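20 August 2019

Slept badly again, so this is being written at the kitchen table with the back door open and the first cup of tea already finished. The tomatoes have gone mad. I picked 13 yesterday evening before the light went, and this morning there were more of them blushing away behind the leaves as if I'd never been out there at all. I've run out of people to give them to. Madhu Katiyar next door now waves from a safe distance.

So today was going to be chutney day. I'd promised myself. I had the big pan out and the jars in the oven and then discovered I'd got half a bottle of malt vinegar and no mustard seeds, and by then I was already cross because I'd cut my thumb on the lid of the sugar tin (who cuts themselves on a sugar tin?). Plaster on, jars out, oven off, shoes on, bus.

The bus was late and then crawled all the way down the hill behind a lorry full of turf. I had the window seat and a very nice time looking into other people's front gardens. The house with the blue gate has finally got rid of that dead conifer. They've put in a little bed of dahlias, the dark red sort, nearly black in the middle, and I was so pleased for them I nearly said something to the man beside me. I want dahlias. I say it every August and then never order the tubers, and by spring I've forgotten and spent the money on compost. 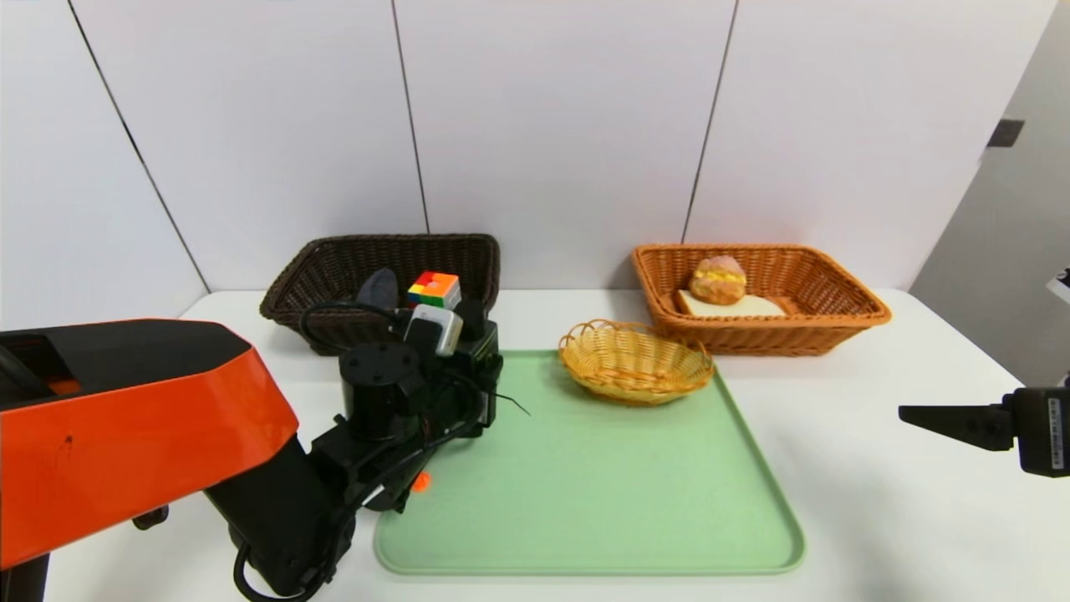 Anyway, vinegar. The little shop on the corner had none, so I went on to Ebrahimi, which I should have done in the first place, as they sell mustard seeds in proper bags and not those silly jars with a spoonful in the bottom. Came out with black mustard seeds, a knob of ginger, dates, two bottles of cider vinegar, a bunch of coriander the size of a bridesmaid's bouquet and a packet of those rosewater biscuits I can't be trusted with. I ate four on the way back to the bus stop. Fine, five.

Bumped into Yogesh Lodhi outside the library. He's grown a beard! It suits him, and I told him so, and he went pink. His sister has had the baby, a girl, all well, very long feet apparently. He's been roped into the autumn concert again and wants to know if I'll come back to the altos. I said I'd think about it, which we both know means yes. I did miss it last year. What I didn't miss was the church hall in November with my coat on and my breath showing, trying to find a top D that was never mine to begin with. But they're doing the Fauré, and I've wanted to sing the Fauré again since I was 21 and had a much better voice and no idea what to do with it.

Home by one. Ate a cheese sandwich standing up, put the radio on and got going. I'm doing Mum's recipe, more or less. Hers is written on the back of an electricity bill in pencil that's nearly gone, and she never put quantities for the things she thought were obvious, so it says "onions" and "salt" and "enough sugar". Enough sugar for what, Mum? I went by taste. It needed more than I'd like to admit. I put the dates in, which she'd have thought very showy, and a bit of the ginger, grated, and then a bit more because it smelled so good.

The trouble with chutney is the standing about. You can't go off and do anything properly, you can only hover. I hovered and wiped down the spice shelf. I hovered and wrote half a letter to the council about the hedge by the footpath. I found a whole carrier bag of wool behind the flour bin, the green stuff I'd bought for a cardigan and accused the dog of burying. Sorry, Jesta. She took it well. She was lying across the doorway at the time with her tongue out, so that I had to step over her every time I wanted a clean spoon. 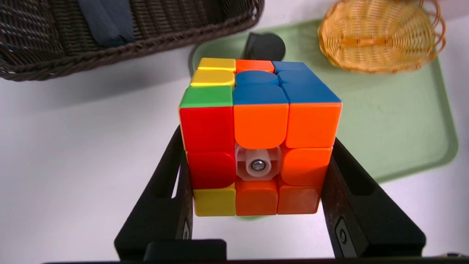 It took much longer than the recipe says, but then the recipe doesn't really say. You're meant to be able to draw a spoon across the bottom of the pan and see a clear line for a second or two before it closes up, and I stood there drawing lines until well past four, with the windows running and my hair stuck to my neck. Every curtain in the house smells of vinegar. I had to go and sit on the front step for a bit with my eyes streaming, and the postman asked if I was all right.

Eight jars! Eight full ones and a bit left over in a ramekin, which I had with the end of the cheddar for my tea. Too sharp at the moment, but it always is, and it'll calm down in the cupboard by the time the clocks go back. I've written the labels in my best handwriting and already smudged two. One is for Yogesh's sister, one for Madhu (who said over the fence that she would accept tomatoes in this form) and one for the choir raffle, if there's going to be a raffle. The rest are mine and I'm not sharing.

Thumb is sore. Vinegar got under the plaster, as of course it would. I've had it under the cold tap and put a fresh one on, and I'm typing this last bit with the other hand, so forgive the spelling.

Must ring the dentist tomorrow. Must also look up dahlias and write it on the calendar for spring, in pen. And there's a bowl of tomatoes on the side again, because I went out to shut the greenhouse and came back with my skirt full of them.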